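What the arms have changed at Gindmont, and what they haven't

I was asked to write something cheerful for the newsletter about the automation trial in the prep kitchen. I work on the cold side, I have done for 13 years, and I said I would write what I saw.

The trial began in May. Bendoteck supplied the arms and Swanson did the fitting, and the staff were told over tea that the aim was to "free up skilled hands". I have heard that sentence before. The last time was when the slicing machine came in, and the skilled hands it freed up were moved to the wash-up.

To be fair to the management, no jobs have gone so far. We have it in writing until the end of the trial and I have a copy if anyone wants one. What happens after that is a different matter. Saimi Mustonen, who runs the kitchen, told the staff meeting that the number of posts would be "looked at in the round". When Boonmee Wongsuwan asked what that meant, she said it was too early to say.

So what has changed? Mainly the shape of the day. The early shift used to start with fruit, drinks garnish and plating, three or four people at one bench, and by seven you knew who had slept badly and whose boy had an exam. Now two of those people are over with the arms. Napaporn Luangrath has been trained on the pendant and is good at it. She lays things out, runs a routine, stops it, moves something a thumb's width and runs it again. She likes the work, and her feet hurt less at the end of the day. She is on the same hourly rate as before, though, and I would like someone to explain why running the machine counts as a skill when it's in the brochure and not when it's on a payslip.

Surachet Boonyarit takes a kinder view than I do. He has a bad shoulder and says that if an arm can take over the lifting and passing he will shake it by the gripper. Fair enough. But lifting is where our injuries come from, and the trial bench is all light things: plates, cups, bowls, a few lemons. The stockpots weigh what they always did and we still carry them.

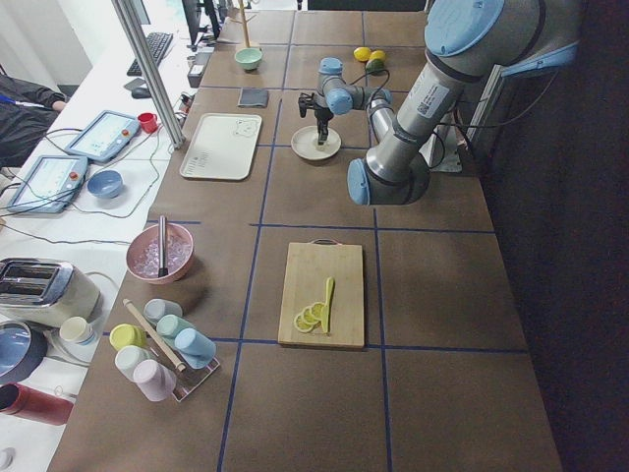
Then there are the figures. The report that went round says the arms managed 327 routines in the trial's first stretch, with 80 more marked as "assisted". Assisted means that one of us stepped in. The report doesn't give the time spent setting out beforehand or clearing up afterwards, and that time is ours too. Kittipong Klinhom has started writing it down in a notebook, which I would encourage everybody on the rota to do.

Pruvitine, who own the building and the other two kitchens, will decide whether to carry on. They are sending someone to meet us on 21/06/2022 in the upstairs canteen, straight after the early shift. We have been promised that questions will be taken from the floor.

Mine are these. Will the written promise on jobs be extended? What is the rate for pendant work? And when does anything arrive that can lift a stockpot? If you can't make the meeting, put yours in the box by the lockers and I will read them out.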